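16 December 2018

Pride survey, second read-through of the Pivthorpe data

Spent the morning on the claim everyone wants us to make, that the cup run changed how people in Pivthorpe feel about the place. I still don't buy it. The headline chart looks great and I think that's most of its appeal.

Where we are: 3393 usable responses across both waves, Pivthorpe and Lesgate together. First wave was March, before the team had won anything that mattered. Second wave went out after the final. Agreement with "I feel I belong to this town" is up in Pivthorpe and flat in Lesgate. Fine. But the second wave was handed out partly at the ground, and people standing outside a football ground in a scarf are going to say they love the town. I'd like to see the same chart with those forms taken out before anyone writes a press line.

Zanele Hlongwane disagrees with me on this. Her note in the margin of my last entry says the ground forms were a small share and the mail forms move the same way. Could be. I asked for the split by collection point and the column is blank for a good chunk of wave two, so neither of us can show it yet. 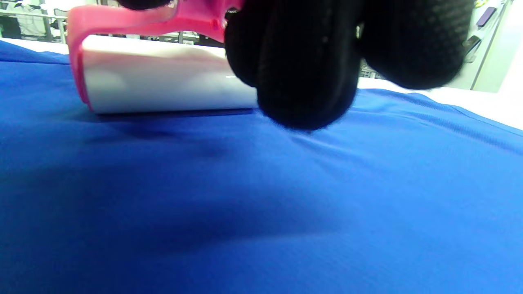 Belonging scale

We used the Ng items, 4 of them, scored and added up. Problem: item 3 ("People here are proud when we win") is a sports question dressed up as an identity question. Of course it went up. They won. I reran the scale without it and the Pivthorpe rise shrinks a lot. It doesn't vanish. I'm writing that down so I can't be accused of hiding it.

Zanele's answer is that you can't drop an item after you've seen the data. She's right about that as a rule. My answer is that we should never have put it in. Both versions go in the write-up, side by side, and the reader can be annoyed with whichever of us they like.

Also: Lesgate got the old wording of item 1 in wave one ("this area" where Pivthorpe had "this town"). Found it only because I had the paper copies open. Need to check whether Skenwood got the same batch before we use it as a third town.

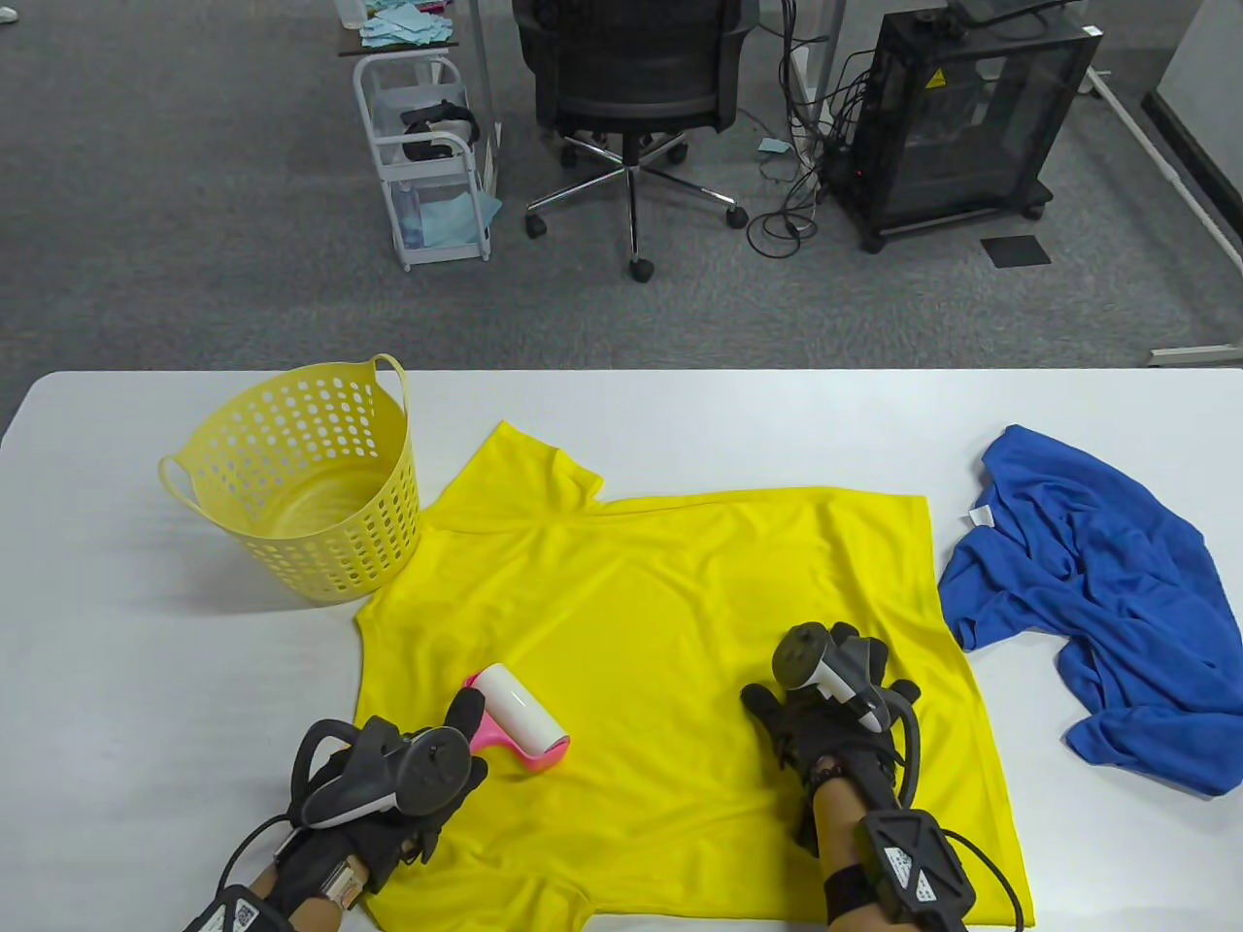 Yellow T-shirt on the white table, roller in the left hand.

Open comments

Read a stack of these after lunch. Very few mention the team at all unless the form came from the ground. The bus service gets far more ink. One person wrote "ask me again when we lose," and I'd put that on the cover if they let me.

There is some talk of identity in the comments, but it's mostly people telling us what other people feel. "The whole town is buzzing." "Everyone's walking taller." Hardly any "I." If I were coding strictly I'd keep those apart, and the coding sheet doesn't. Changed it to two codes, SELF and OTHERS. Means recoding what's already been done, sorry.
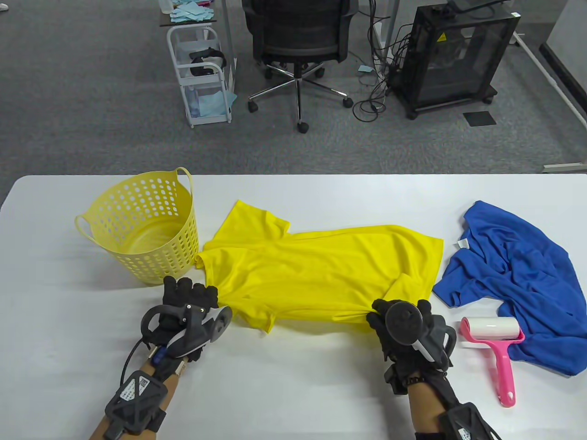

Same table, yellow shirt held by its lower left edge and lower right corner.

To do

Chase the missing collection points. If the boxes were kept separate we can still recover them.
Compare with the run in 2000, when the Pivthorpe paper printed a poll and called it a new era. I can't find any follow-up poll, and I want to know if one was ever done.
Ask for a third wave next March. One reading taken right after a final tells us about the final.
No quotes to the paper until the split is in. Zanele has agreed to that much.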